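Notas para la charla: cómo escribir el menú de un comedor para que la gente lo lea

Duración: 20 minutos, más preguntas. Dejar el agua a mano y comprobar el micrófono antes de que entre el público.

Apertura

Saludar y entrar directamente en materia. Preguntar quién ha leído esta mañana el menú de su comedor. Esperar. No comentar las manos levantadas, pasar a lo siguiente.

Explicar de dónde sale el trabajo. En Skidar llevamos comedores de empresa y nos pidieron revisar los menús escritos de uno de ellos, el de Løken. Recogimos 396 hojas de menú, todas las que quedaban en el archivo, y las leímos enteras. La charla es lo que aprendimos de esa lectura.

Aclarar el alcance: se habla de texto. La nutrición y los precios quedan fuera, y si alguien pregunta por ellos, remitir a la sesión de la tarde.

Primera parte: los nombres de los platos

El problema más frecuente era el nombre demasiado corto. «Pescado al horno» aparecía semana tras semana y detrás había merluza, bacalao o lo que hubiera llegado. Quien come quiere saber qué pescado es. Leer en voz alta los dos carteles, el antiguo y el nuevo: «Pescado al horno» y «Merluza al horno con patata y cebolla». Dejar una pausa entre uno y otro.

El segundo problema era el contrario. Algunas hojas llevaban nombres de dos líneas, con «lecho de», «sobre cama de» y «aromas de». En la cola se lee de pie, con la bandeja en la mano y alguien detrás. Recomendamos un límite: ingrediente principal, forma de cocinarlo y guarnición. Si el plato tiene nombre propio conocido – fabada, pisto, marmitako – se pone ese nombre y no se explica.

Hablar aquí de las mayúsculas. En Løken se escribía todo en mayúsculas y sin tildes. Pasar a minúsculas fue el cambio más barato de todos y el que menos discusión produjo.
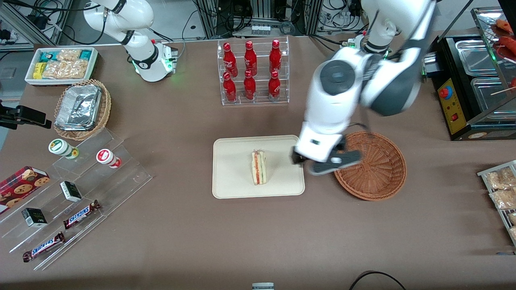
Segunda parte: los alérgenos

Ir más despacio en este bloque. Las hojas usaban iconos, pero la leyenda estaba en otra pared. Un icono sin leyenda al lado obliga a adivinar, y con un alérgeno no se adivina. La propuesta es escribir la palabra entera debajo del plato: leche, huevo, frutos secos. Ocupa más espacio y hay que aceptarlo.

Mencionar el caso de las sustituciones. Cuando la cocina cambia un ingrediente a media mañana, la hoja ya está impresa. En Purnar, el otro comedor que revisamos, lo tachaban a bolígrafo y a veces no se entendía. Ahora la hoja se vuelve a imprimir completa, aunque el cambio sea de una sola palabra. Si preguntan por el gasto de papel, decir que es asumible y seguir.

No entrar en la normativa. Hay gente en la sala que la conoce mejor.

Tercera parte: el orden de la hoja

Hay 4 bloques: primeros, segundos, postres y bebida. El pan estaba a veces en bebida y a veces suelto al final. Elegir un sitio y no moverlo. Lo mismo con la opción vegetariana: va dentro de primeros y segundos, en la misma posición siempre, sin recuadro aparte.

Letra grande, una sola familia tipográfica, fondo claro. La plantilla que usamos se llama Usten y la pasamos a quien la pida por correo. Decirlo una vez aquí y repetirlo al final, porque siempre lo preguntan.

Si voy mal de tiempo, saltar lo de la tipografía e ir directamente a las preguntas.

Preguntas probables

Menús en varios idiomas: sí, pero en hojas separadas. Dos idiomas en la misma línea no los lee bien ninguno de los dos grupos.

Pantallas: sirven si el texto se queda quieto. Tres platos que van rotando hacen que la cola se pare.

Quién escribe la hoja: alguien de cocina, y otra persona la lee antes de imprimirla.

Cerrar con el correo de contacto en pantalla y recoger las copias de la plantilla que sobren en la mesa de la entrada.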